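About Osell

Hi, I'm Bleddyn Jarman, and Osell is my little software company. We write the code that sits between a robot's camera and its motors, which is a smaller gap than you'd think and has kept me busy for years. We don't build arms or grippers and we never have. People bring us the hardware they've already got, and we help it work out what it's looking at and where to go next.

How we got going

I started Osell after a long stretch writing motion planners for packing machines. The planners were fine! The trouble was always the step before, when the machine had to decide where the bin was. Somebody would bump a bin with their foot and the whole morning was gone. So I wrote a small tool to find the bin again, called it Kendel, and a few old customers asked if they could have it too.

Kendel is still the thing we're best known for. It takes the view from a wrist camera and gives back the pose of a container, even when only one corner is showing (up close, one corner is often all you get). We tune it on ordinary stuff from the store, and a yellow basket with a pale rim and a woven bottom has turned out to be a great teacher, with all those little dark gaps in the weave. Blue tape on the floor gives us straight lines to check the corner against. 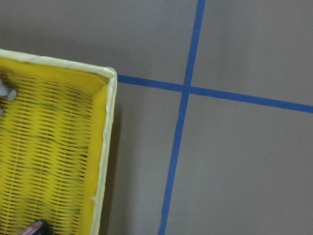 What we make

Kendel finds containers. Yorath is the planner, and it takes what Kendel finds and works out a path down over the rim and back up again. Zasen is the newest of the three, out since October 2021, and it's a replay viewer: you scrub through a run and see the camera view, the pose guess and the joint commands side by side. I wrote the first version for myself in 12 days and I use it more than anything else we sell.

Our regression set is 3084 saved views at the moment, and every change to Kendel has to get through all of them before it ships. It's slow and I grumble about it, but I sleep better.

Working with us

Send me a recording and a few lines about what's going wrong. I read everything myself and usually write back with more questions than you sent!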